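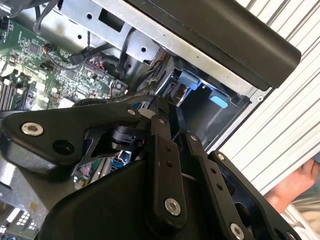
26 July 2020
By Arnaldo Pacheco

Desktop tower work, and how much of it a machine can take over

The repair bench at Gullport gets the same two kinds of desktop job over and over: a memory or drive swap, and a processor change on an older office tower. The steps below are the ones I give new people on the bench. After each group there is a note on whether an arm with a two-finger gripper could do the same step today. I get asked that more than anything else on this page, usually by someone with a shelf of old towers and no staff.

Before opening

Shut down, switch off at the supply, pull the power cord, then hold the power button for ten seconds. Lay the tower on its side with the removable panel up. Remove the panel screws and put them in a dish of their own. Drive screws and case screws look alike in poor light and often have different threads.

Touch bare metal on the chassis before you touch a board. A wrist strap is better. We use the Prinard strap with the screw-on clip, and we replace the cord once a year.

Machine: poor on the panel, fair on the screws. A powered driver on an arm will remove a case screw if it knows where the screw is. Sliding the panel off is harder. Most panels need a push toward the rear and a lift at the same moment, and the force changes halfway. A person does this without thinking. An arm that follows a fixed path will either stall or bend the lip.

Cables

Take a photo before you unplug anything. Work from the top of the heap down. Grip the plug body, never the wires. The main power plug has a latch on one side that must be pressed before it will move; rock it end to end, with very little side movement.

Tie loose leads back to the drive cage with a strip of hook-and-loop. If a cable crosses a memory slot, move it first. It will end up under a module otherwise, and you will blame the module.

Machine: poor. Cables are the main reason an arm fails in a tower. The board is in the same place every time the case is clamped, but the leads are not. They also spring back. In a trial in May at Araya, a small refurbishing shop across town, the arm finished 3 out of 50 latch-type power plugs without help. The rest needed a hand to hold a lead aside or finish the pull. The same arm had no trouble with a bare board on a jig.
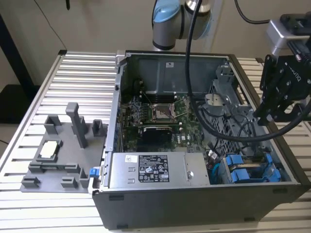
Layout matters more than the tool for this kind of work. Give every part that leaves the case a fixed spot outside it, on the same side each time, and keep that spot the same for the next tower. For hand work a tray with dividers will do. For an arm, the part should sit in a pocket cut to its outline, so that it can be off in only one direction: up. Print the pocket with a small lead-in at the top edge. Half a millimeter of slop is enough for most parts and too much for a processor.

Processor

Raise the retention lever fully before lifting the bracket. Hold the processor by two opposite edges. Match the corner mark to the mark on the socket, lower it flat, and let go. Do not press. If it does not sit flat, pick it straight up and look again.

On sockets with spring contacts, do not touch the contacts with anything, including a brush. Put the plastic cover back on if the socket will stay open over lunch.

Machine: good on placement, fair on the lever. Setting a flat square part straight down is close to an ideal job for an arm, and a good one will place it more squarely than I do at four in the afternoon. The lever is a different matter. It has to go down, under the hook, and across, with rising force, and the gripper must reach it from above with the case walls in the way. Check that the fingers and the body behind the fingers both clear the chassis. People measure the finger tips and forget the knuckles.

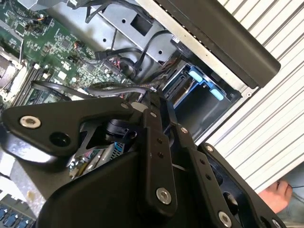 Clearance should be measured with the cables in place. A bundle that hangs above the board takes up the same room as a solid part as far as path planning goes, and it sags further once one end is free. We lost a morning at Gullport to a lead that was clear on the first run and caught on the second.

Memory and drives

Open the slot clips fully. Line up the notch, then push down on both ends with your thumbs until the clips close. A module that goes in on one side only will often still let the machine power up, with an error.

For drives in plastic carriers, squeeze the tabs and pull straight. If the carrier sticks, look for a cable still attached at the rear.

Machine: fair on memory, good on carriers. A memory module needs firm force at both ends, so the gripper should be wide or should press each end in turn. Set a limit in software and stop at the limit. Carriers with two squeeze tabs suit a two-finger gripper well, provided nothing blocks the approach.

Is it worth it?

For a mixed bench, no. Araya timed a full processor and memory swap at 40 minutes with the arm and one person helping, against less than half that by hand. With 68 identical towers on one order, they could see the gap closing, mainly on the placing steps. My own rule is that a person opens the case and clears the cables, the machine does the repeated placing, and a person closes up and tests. Keep one hand near the stop button – and the other one out of the case while the arm is moving.

Comments

grommet_ted: What size hook-and-loop? The 20 mm stuff is too stiff for front panel leads.

Arnaldo Pacheco: 10 mm. Cut it short and leave the front panel leads alone if they already lie flat.

L. Whitcomb: We tried the Grokano soft finger pads on memory modules. They grip well but give too much under load, and the last click never came. Went back to bare metal fingers with a thin layer of tape.

benchrat: Step missing. Pull the coin cell if the board is going into storage.

slow_solder: Any luck with the small fan plugs? I can't get those off with my own fingers, never mind a gripper.

Arnaldo Pacheco: Bent-nose pliers with the tips sleeved. I haven't seen an arm do it reliably.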